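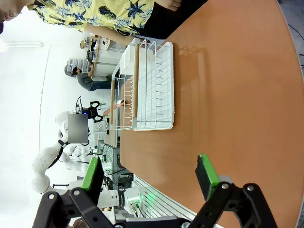 White wire rack on its drip tray, utensil basket at the end

Where should a dish rack go when you only have a table?
Posted by Catrin Watkins

I just got a coated wire rack and I love it! There's no counter by our sink, so it lives on a big smooth wooden table with a curved edge. Do I need something under the tray? And does the utensil basket go on the end or the side?

Ezekiel Wojcik
Oh, I'm a big fan of these racks! Put a thin towel under the tray – a folded one makes it wobble – and lift it every night to let the wood dry. I skipped that for one May and got a pale ring that took 2 rounds of oil to fade. Basket on the end nearest whoever is washing, every time. You just reach down and drop the forks in. Long spatulas can lean between the tines if the basket gets crowded.

weren36
get a mat

Borbély
Mine is 36 inches from the sink and I love having the space! Check the little feet on the wire too, the coating wears through there first and then you get rust spots. A dab of clear nail polish has held up great on mine.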